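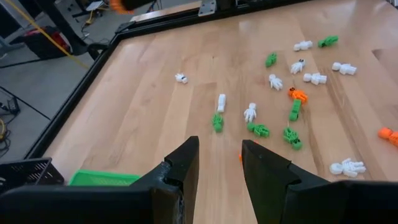
**NEWS | Workshops and Collections**

The Jendley Center has begun sorting its collection of small 3D-printed figures, a task that will continue through January. The figures, printed in white, green, and orange, have round heads, arms, and legs, and are used in the Center's introductory design classes.

Until now, figures returned from class were kept together in mixed boxes. Under the new arrangement, each box is emptied onto a wooden worktable and the pieces are placed in plastic baskets before going back to the shelves. Forty households have registered for the spring session, and the Center expects demand for class materials to rise.

"Instructors were spending the first part of each lesson looking for the pieces they needed," said Guangming Jia, who oversees materials at the Center. "We would like the tables to be ready when families arrive."

The baskets in use are green, orange, and black, with perforated walls and open tops — a style chosen so that the contents can be checked easily. Orange pieces have been among the items handled at the baskets. Damaged figures will be set aside for review, and replacements will be printed at the Center as needed.
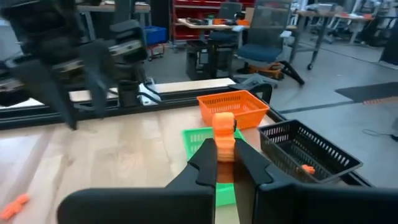
### Access During Sorting

The Flilano Room will remain closed to drop-in visitors until 2 p.m. while work is under way. Scheduled classes are not affected.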